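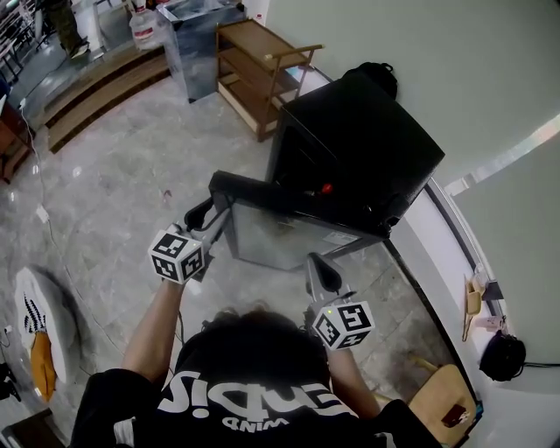
Skurnlow
Mine's set to 3 and the milk still freezes. You don't need a new one, you need to stop shoving everything against the back wall.

Vodemell
Tried that. Moved the milk to the door in May. Now the milk is fine and the lettuce is a fossil.

Tallivton
Defrost it. Unplug overnight, towel on the floor, door propped open. I do mine every 9 weeks and have had no trouble in 12 years.

Vi
Every 9 weeks?? I have owned three mini fridges and defrosted zero of them.

Tallivton
And you're on your third.

Vi
I moved a lot – that's different.

Nataša Kovačević
Disagree with the overnight thing. Two hours with a bowl of hot water inside does it. Just don't go at the ice with a knife. I did that in grad school and the hiss still visits me in dreams.

Skurnlow
Been on this board for 782 posts and the knife comes up in every fridge thread.

Vodemell
OK, trying the bowl tonight. Does it matter what size bowl

Tallivton
One that fits in the fridge.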